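**Soft goods, March**

Temar logs household chores that machines still do badly. Rigid items are mostly solved: a cup keeps its shape when gripped. Cushions, covers and towels do not. Each task below is first done by a person with hand-held grippers, then attempted by the arm. Notes by Getsemaní Barajas.

**Floor cushion, pick up and square**

Two grippers, one person, 60 seconds allowed.

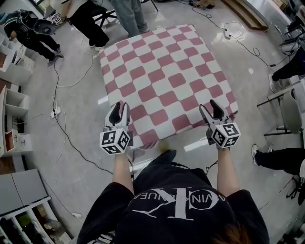
The arm gets 500 attempts on the same task before scoring. Corners remain the weak point – a pinch too shallow slips, and one too deep folds the edge under. Current limit is 20 mm of placement error.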